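Why Do We Get Hiccups?
A body question for readers who have been told to "just hold your breath"

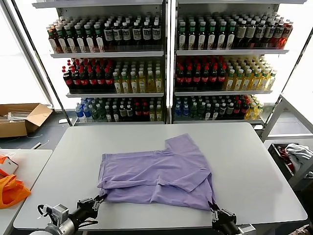 You are in class on Monday morning. It is silent reading time. The room is so quiet you can hear the clock, and the clock can hear you, because you have just gone HIC.

Everyone looks up. You pretend it was the kid next to you. Then you do it again.

A hiccup is a muscle acting without permission. The muscle is called the diaphragm (say it DIE-uh-fram, and ignore the g, which is only there to ruin spelling tests). It is a big sheet of muscle shaped like an upside-down bowl, and it sits under your lungs. When you breathe in, it pulls down flat and air rushes into your lungs. When you breathe out, it relaxes and goes back to being a bowl. It does this all day and all night and hardly ever complains.

Once in a while, though, it jerks. Down it goes, much too fast, and you gulp in air you didn't ask for. A split second later your vocal cords, which are in your throat, snap shut. The air bumps into a closed door. HIC.

What sets it off?

Lots of things can bother the diaphragm or the nerves that give it orders. Some of the usual suspects:

Eating too fast
Eating too much, even slowly and with good manners
Fizzy drinks
Swallowing air while you chew gum
Laughing hard
Getting very excited or nervous

Your stomach is the diaphragm's downstairs neighbor. When the stomach fills up like a balloon, it pushes on the ceiling. The diaphragm does not enjoy this.

Sometimes hiccups show up for no reason anyone can find. Scientists have ideas about why we have them at all, and they don't agree with each other. Babies even hiccup before they are born, and they can't have been drinking soda.

Do the cures work?

Lesego Shabalala, a reader from Keltport, wrote to ask which cure is the best one. She is 11 and has tried sipping water upside down, which she reports went mostly up her nose.

The truth is that most hiccups quit by themselves in a few minutes. So whatever you happened to be doing when they stopped gets all the credit. Your uncle's trick of saying "pineapple" 18 times takes a while, and by then the hiccups may have been leaving anyway.

A few things might help, and they are easy to try. Hold your breath for a short moment, then let it go and breathe normally. Sip cold water slowly, right side up. Swallow a few times. Nobody has done big, careful studies on most of these, so think of them as something to do while you wait.

Please skip the one where a friend jumps out of a closet. It mostly makes you a scared person with hiccups. And don't try anything that might make you choke, like gulping down dry food.

When should you tell a grown-up?

If your hiccups keep coming back, hurt, or make it hard to eat or sleep, tell a grown-up. Hiccups that last longer than two days need a doctor to take a look. That is rare.

Try this

Put one hand just below your ribs, in the middle, and take a slow breath in. Feel your belly push out? Your diaphragm is moving down and making everything below it scoot over. Now sniff quickly, like a dog checking a sandwich. The little jump you feel is the same muscle, working fast, only this time you gave the order.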